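Fio longo sobre software de manipulação, porque me pediram e porque estou com café demais no corpo. Quem segue a conta pelas fotos de cachorro pode silenciar até amanhã 🐶

1/ Passei a semana inteira mexendo na parte de percepção do nosso projeto de desmontagem de desktops. Desmontar PC parece moleza até você tentar escrever o código que decide onde encostar. Cabo é o inferno na terra, já adianto.

2/ Nossa pilha, pra quem chegou agora: o Prurneck cuida do planejamento de trajetória, o Apaza faz a segmentação e o Bastell é o visualizador onde eu gasto metade da vida. A Doston paga a conta e tem uma paciência admirável com meus relatórios.

3/ O problema da vez era reflexo. Chapa de metal com nervuras devolve luz de um jeito que muda a cada centímetro que o punho anda. O Apaza olhava pra uma lateral ondulada e jurava que cada friso era um objeto separado. Eu abria o Bastell e tinha um arco-íris na tela, lindo e completamente inútil.

4/ Primeira tentativa: baixar a exposição. Resolveu o friso e matou tudo que estava na sombra embaixo da fonte, justo onde mora a fiação que eu preciso evitar. Voltei atrás em 6 minutos.

5/ Segunda: juntar três exposições curtas antes de segmentar. Funcionou bem melhor! Só que o braço tem que ficar parado enquanto captura, e o Prurneck não sabia esperar. Ele mandava o próximo ponto assim que recebia o primeiro quadro. Lá fui eu escrever um estado novo na máquina de estados (que já tinha estados demais, eu sei, não precisa vir me falar).

6/ O estado chama "quieto". A regra é boba: velocidade das juntas abaixo do limiar, aí captura, aí libera o plano. Se passar do tempo limite, ele recua 3 centímetros na mesma direção em que entrou e tenta de novo. Nada de recuar na diagonal! Dentro de um gabinete, diagonal é pedir pra enganchar em fio.

7/ Aliás, fio. A gente parou de tentar modelar cabo como forma. Agora é tudo volume proibido, inflado, com um custo que cai com a distância. É grosseiro, e o planejador às vezes reclama que não existe caminho quando qualquer pessoa enxerga um. Prefiro ouvir reclamação do planejador a ouvir plástico estalando.

8/ Peça plástica colorida virou minha melhor amiga. Azul forte no meio de verde, prata e preto segmenta quase de graça. O chato é que a máscara sai ótima de longe e, quando a garra chega perto, os próprios dedos tapam metade da peça. Daí a pose estimada começa a escorregar bem na hora que mais importa.

9/ Solução feia que está no ar desde 04/12/2025: congelar a pose na última vista boa e confiar na cinemática dali pra frente. A máscara dos dedos vem do modelo da garra, projetada na câmera do punho, e tudo que cai dentro dela é ignorado. Calibração mão-olho ruim estraga isso na hora. Refiz a minha duas vezes (na primeira eu tinha trocado a ordem do quatérnio, clássico).

10/ Rodei o conjunto gravado inteiro de novo com a versão nova, são 1140 quadros. Os que ainda dão segmentação maluca: 154. Quase todos com metal brilhante ocupando um pedaço grande da vista. Não é lindo, mas agora eu consigo abrir um por um sem chorar.

11/ Dica pra quem mexe com isso: grave o plano junto com a imagem, com o mesmo relógio. Perdi uma tarde achando que o Apaza estava atrasado e era o meu gravador que carimbava a hora na escrita, e não na captura. Uma tarde! Eu podia ter ido ao mercado.

12/ Próximo passo é decidir quanto apertar. Hoje a força é um número fixo num arquivo de configuração, com um comentário meu de junho dizendo "arrumar depois". Quero trocar por uma rampa que para quando a corrente do motor sobe, com um teto por tipo de peça. Se alguém já fez isso com garra de dois dedos e tem opinião sobre filtro de corrente, me conta.

13/ E vou continuar testando com gabinete de verdade em vez de só simulação. O simulador não tem poeira, não tem etiqueta e os cabos dele são educadíssimos.

Comentários

cabo_solto: o recuo na mesma direção de entrada salvou a gente também. Vocês guardam a trajetória inteira ou só o último segmento?

juntaseis: filtro de mediana curtinho na corrente antes de comparar com o limiar. Passa-baixa sozinho atrasava demais aqui.

lab_da_esquina: cadê o cachorro

Usamos cookies para lembrar suas preferências. Aceitar | Recusar

Contato | © Todos os direitos reservados | Voltar ao topo

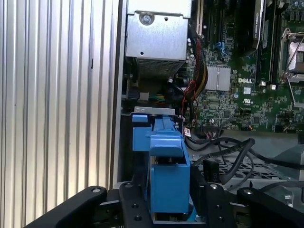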